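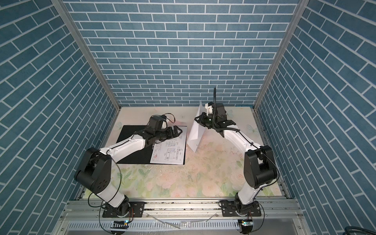 Paper question again, the blue brick. I've got 2 rolls of it left from the Flelletti order and want to do the back of the pantry in the Burkport house before the painters come for the hall. Serrano says brick prints make a small space smaller. Not sure I buy that. On three walls like that, with the thin white mortar lines, it looks pretty crisp to me, and the blue is more slate than I remembered from the sample book. What I can't decide is the floor. The pale rose stuff is sweet but it does show every scuff and white speck, and a pantry floor gets flour on it daily. Anyone living with a light floral vinyl? Does it scrub up or just go gray.

Also the seam thing, see Crescencio's message below, I never answered it properly.

On 3/20/25, Crescencio Tovar wrote:
> Has anyone hung the Deritz brick pattern around an inside corner? I did
> one wall in February and it went fine. Second wall the courses were out
> by half a brick by the time I got to the window, and my wife spotted it
> from the hall. Walls in this house are not square, never were. Do I start
> in the corner and work out, or start in the middle and let the corner be
> ugly? Closet is 18 inches deep so not much room to swing a brush.
> Paste is the premixed kind, tub is 13 pounds and I have most of it left.

Crescencio – start in the corner, but don't trust the corner. Drop a plumb line, cut the strip so 11 or so millimeters wraps onto the next wall, then plumb the next strip fresh and lap it over. With brick you match the mortar line at eye level and let it drift down by the baseboard where the cans go. Wrapping a full width around never works, I tried it in teh old laundry and had to pull the lot.

If the corner still bugs you, cover it. A strip of trim or a metal post up each back corner hides the join completly and you quit looking at it.

Premixed paste keeps if you press plastic down on top before the lid. Mine dried out anyway but I'd left it in the garage.

Need to order flooring soon so opinions on the roses please, on list or off – either's fine.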